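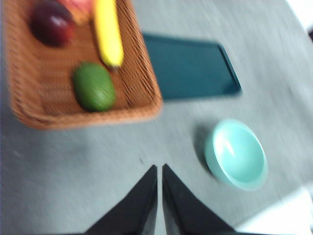
How long does fruit keep at room temperature?

It depends on the type of fruit and how ripe it is when it reaches you. Most firm apples hold for one to two weeks on a counter. Pears and peaches soften in two to five days. Berries should not be left out for more than a day. All fruit keeps longer away from direct sunlight and heat sources.

What does the standard Plolix office box contain?

The standard box contains 39 pieces of whole fruit in season. The large box contains 131 pieces. Contents change weekly, and the list for the coming delivery appears in your account under Next Box.

Which fruits should be stored apart from each other?

Apples, ripe bananas, pears, and avocados give off ethylene, a gas that speeds ripening in other produce. Keep them away from kiwis, cucumbers, and leafy greens unless you want those items to ripen or yellow faster.

Can I refrigerate bananas?

Yes, once they are ripe. The peel will darken in the cold but the flesh stays usable for several more days. Unripe bananas should stay out of the refrigerator — chilling interrupts ripening, and it may not resume normally afterward.

Should fruit be washed on arrival?

No. Wash it under cool running water right before eating. Moisture left on the skin encourages mold, especially on berries and grapes. Soap and commercial produce washes are not recommended.

What container is best for the counter?

Use one that lets air reach the fruit from several sides. Stacking more than two layers deep causes bruising in soft fruit. Sealed plastic bags trap moisture and ethylene and should be avoided at room temperature.

One piece has mold on it. Do I need to discard the rest?

Discard the moldy piece and anything soft that was touching it. Firm fruit with unbroken skin can be washed and kept. Wipe out the container before refilling it.

What is the difference between the Narnus and Zusora plans?

Narnus is a fixed selection delivered weekly. Zusora lets you exclude up to 7 types of fruit and can be set to weekly or every other week. Both plans use the same box sizes.

When can I change or skip a delivery?

Changes must be made by noon two business days before the scheduled delivery. After that point the box has been allocated and will be charged. Skipped deliveries do not carry over.

Do you supply citrus all year?

Yes, but the varieties differ. Blood oranges are normally limited to the weeks on either side of February. Navel and Valencia oranges cover most of the remaining calendar.

Which addresses are served from the Brynjólfsdóttir depot?

The Brynjólfsdóttir depot covers all addresses within 27 miles. Enter your ZIP code on the Delivery page to check — addresses outside this range are served by courier and arrive one day later.

How do I report damaged fruit?

Use the Report a Problem form in your account within 24 hours of delivery. State the type of fruit and the number of pieces affected. Credit is applied to the next invoice.

Last updated 28/09/2025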